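Section 2: Setting Up Your First Game of Troltum

Welcome to the fun part! Once the mat is down you can be playing in minutes, and a few small choices made now will make every game after this one better.

Before you start

You will need the Troltum mat, the two Skula rails, the bag of balls, the score card and a table at least 56 inches long. A kitchen table is great. So is a desk, if you can walk all the way around it.

Laying out the mat

1. Clear the table and wipe it down. Let it dry.
2. Unroll the mat with the printed side up and leave it for 40 minutes. New mats like to curl, and a warm room in July will flatten one faster than a cold one in winter.
3. Smooth the mat from the middle out to the corners with the flat of your hand.
4. Clip one Skula rail along each long side. Push until you hear the click.
5. Set a ball in the center circle and let go. If it drifts, fold a piece of card under the low table leg and try again (this is oddly satisfying).

Note: The rails are the same on both sides, so there is no left or right to worry about.

Caution: Balls are a choking hazard. Keep them away from children under three and from dogs.

Picking your opening

Start with Oral, the short game. It is first to 24 points, the rules fit on one side of the card, and by the end everyone knows how the rails bounce. Pasach uses the same layout but adds the corner shots, and it is my favorite by a mile!

Setting out the balls

6. Tip the balls out of the bag and check each one for splits or flat spots.
7. Place one ball in the center circle and put the others aside. 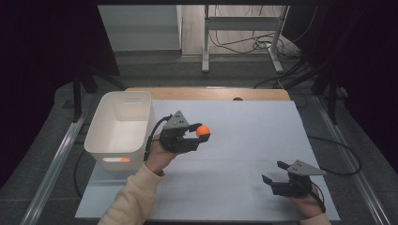
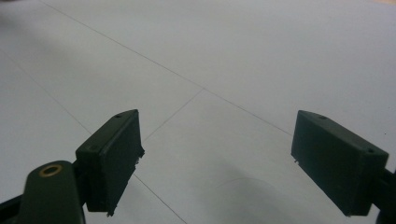

Spare balls need a home you can reach without getting up, and the bag is too floppy for quick play. Any open tub will do. I love a white plastic bin with a handle slot in the front, like the one at the left end of the table in the first picture, where you can spot orange through the slot. Agree on which end the bin goes before the first roll, and leave it there until the game is over.

8. Roll one ball each. The closest to the far line goes first.

Setup guide by Innes MacLeish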